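Brenier Interiors Opens New Design Studio in Vurnton

Vurnton, 25 May 2020. Brenier Interiors opens today its second studio, in the old Radonjić furniture store. The space has 685 square meters on two floors, with a sample library, a lighting room and 9 meeting tables for clients.

The studio will offer complete home and office design, from the first measuring visit to the delivery of furniture. Work on the building started in January and was made together with the joinery company Cernerer. 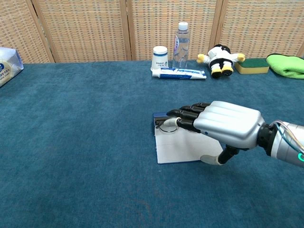

Clients can also book a single consultation for one room. The price is 799 dollars and includes a floor plan, a color proposal and a shopping list. If the client continues with a full project, this amount is taken off the final bill.

Visits are by appointment only. The library holds around 800 fabric samples, which can be borrowed for one week.

Press contact: Brenier Interiors, Vurnton studio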